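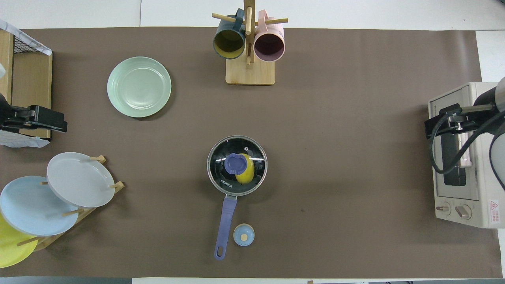 School robotics has gone soft, a reader wrote in reply to my last piece, and a club that doesn't enter a competition is only a room with expensive toys in it. The same message said that pupils need a deadline, an opponent and a score, and that without those three they'll drift.

I help run the club at Barkwood, and we stopped entering the Plodow league two years ago. I think it was the right decision and I would make it again, though the reader has a point about deadlines.

In the league you build a machine that drives round a marked floor and pushes blocks into zones. The rules come out in the autumn and the floor is the same for every team. By spring most of the good machines look alike. Our pupils learned to solder, to read a rule book closely and to stay calm when a wheel came off. Those are real skills and I don't want to run them down. But two or three pupils did nearly all the work in the last month while the rest made the poster. I watched this happen several years running and did nothing useful about it.

Now we do kitchen jobs. A pair of arms, a table, and the ordinary things people keep by the sink: plates in a rack, mugs on a tree, a saucepan with a glass lid. The pupils drive the arms by hand to show them a job, record it, train on the recordings and then see what the arms do alone. Putting a lemon in a pan and covering it sounds like work for a toddler. Our present group of six has spent most of a term on jobs of that size.

Over the year they recorded 3,421 attempts. After they had gone through them and thrown out the bad ones, 2,284 were left. The sorting was dull and there was an argument about almost every rule they set for it. Does it count if the lid goes on crooked? Does it count if the driver fumbles the first grab and gets the second? Somebody has to decide, write it down, and then apply the same rule to their own recordings as well as their friend's. I can't think of anything in the league that asked for that.

It also spreads the work out. Everyone drives and everyone sorts. The pupil who is best at code is often poor at the controls, and the steadiest driver we've had joined to avoid games. Nobody can carry the whole thing alone at the end.

There are fair objections. The first is money. Arms cost more than a box of motors, and a school starting from nothing could spend up to £2,000 before it had anything to show. Ours came second-hand through Clitska, and plenty of schools won't have that chance. The league kit is cheap and you can use it again.

The second is that parents can't tell what they are looking at. At the open evening a driving robot draws a crowd. An arm that takes most of a minute to pick up a lid, and may then drop it, gets polite interest. I've stopped trying to fix this.

The third is the deadline, and here I give way. Our group did drift in the winter. We now use the Dijkstra method, named after the maths block where we meet: each job gets three weeks, the rule for success is written on the board on the first afternoon, and the result goes up next to it at the end, whatever it is. Some of the results have been poor. Those stay on the board too, and the next group can have a go at them.

I would like to see the league add a household round with a small table and cheap arms shared between schools. We would enter that. Until it exists we'll carry on with the saucepan, and in May the pupils want to start on the mugs.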